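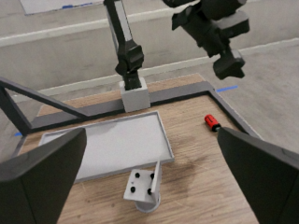
Has anyone here finished the Hetent home repair program, start to end, and would you sign up again? I own a small two bedroom on the north side of Starthorpe, the porch roof is going, and I got the packet in December. It says 100 hours of your own labor, a $3,000 share from the owner, and they cover the rest. I want to believe it. But I've been through the packet three times and I can't find a page that says what happens if the job runs over. I need a table just for the paperwork, something with a raised edge like the one in the picture so the sheets stop sliding off, and a shallow tray like that gray one for the receipts they want you to keep. Anyway, before I put my name on it I'd like to hear from people who aren't on the flyer.

posted by porchroof_blues

Did it two years ago. New back steps, a ramp, and they fixed the rot under the kitchen window. It was good work and it's still good work. The hours were a pain but I got through them in one summer, mostly weekends on other people's houses. They don't let you do all of them on your own place, so be ready for that. Would I do it again? Yes, if I needed a ramp.

posted by threecats_oneladder

Glad yours went well. I looked hard at this program last year and walked away. The flyer says 109 homes repaired. Repaired how? A friend's mother got two storm doors and a handrail and I'm told she's in the 109. So is the house on my block that got a whole new roof. If you put those in one number you can make any year look good.

posted by measure_thrice

That's a little unfair. For someone who keeps falling on her steps, a handrail is the repair.

posted by threecats_oneladder

I didn't say she didn't need it. I said it tells me nothing about my odds of getting a porch roof.

posted by measure_thrice

Odds are the part I'd worry about. At the spring open house they put the waiting list up on the screen and it was 1,294 households. I wrote it down on my hand. When I asked how the order is decided I got a long answer about need and readiness and no short one. It may be perfectly fair! But if I can't tell how I move up a list, I treat it as not having a place on it, and I patch my own roof.

posted by dampcrawlspace

OK, this is useful, thank you. I'm going in to talk to them next week and I'm making a list. Tell me what's missing.

1. What does the owner's share cover, and can it go up once work has started?

2. Who signs off on the work when it's done, and is that person paid by the same outfit that did it? 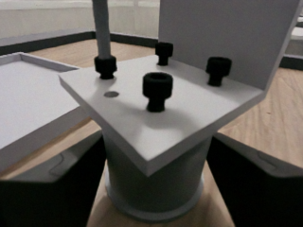

3. Do hours by a family member count? My brother would gladly swing a hammer for me. I have a bad shoulder and 100 hours is a lot of shoulder.

4. Is there a lien? The packet says "recorded agreement" and I don't like how soft that sounds.

posted by porchroof_blues

There is a lien. It was small and it fades out over five years if you stay put. They explained it to me before I signed, but I was the one who brought it up. On number 3, family could do half of mine. Get it in writing with your brother's name on it, the office staff changed while I was in the middle and the new person had no record of what the old one told me.

posted by threecats_oneladder

"I was the one who brought it up" is doing a lot of work in that post.

Add a number 5: who's the contractor. Hetent sends the roof jobs to Plutura, or did last I heard, and Plutura has other work that pays better. Ask for a start month, and ask what you get if they miss it. My guess is nothing, but I'd like to see them say so.

posted by measure_thrice

Plutura did my sister in law's roof and they were fine. Late, then fine. They left the yard cleaner than they found it.

posted by gravel_and_mint

How late?

posted by measure_thrice

Seven weeks. With a tarp on. It was a good tarp.

posted by gravel_and_mint

Seven weeks under a tarp is how you get a second repair, this time to your ceiling. I'm not against these folks. I gave them money for years. What bothers me is that every letter I get has a key or a ribbon in it and I've never once had a letter with a table of what each job cost.
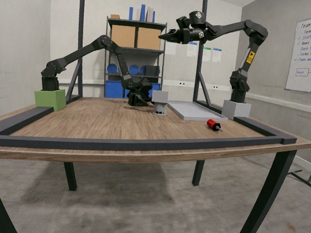
If they printed that one page, what was done and what was spent and how long it took, half the people in this thread would stop grumbling and I'd probably start giving again. I asked for it twice. The first time I got a thank you card. The second time somebody called me back and was very nice, and I still don't have the page.

posted by dampcrawlspace

For what it's worth, the Alarcón Street group does print that page. Tiny outfit, they only work a few blocks, but there's a sheet by the door with each address taken off and the dollars left on. So it can be done. Maybe it's easier when you're small. I don't fully buy that either, a bigger office ought to have somebody who can run a printer.

posted by gravel_and_mint

I'd be careful comparing them. Alarcón doesn't touch roofs or wiring at all. If you only do steps and paint your costs are going to look lovely.

posted by threecats_oneladder

Fair point.

posted by gravel_and_mint

Update for anybody following. I went in at 9:30 this morning and came out with answers to three of the five. The share can't go up, and they showed me the line, it's in a different booklet that wasn't in my packet. My brother can do half the hours. The lien is what threecats said. On sign-off they told me "our inspector," so read that how you like. On a start month they wouldn't give me one, only "next building season."

I haven't signed. I've asked for the roof to be looked at first, and I'm getting a price from a regular roofer so I know what I'd be comparing it with.

posted by porchroof_blues

Post the roofer's number when you have it. And take pictures of that porch now, with something in them for scale, before anyone from either outfit climbs on it.

posted by measure_thrice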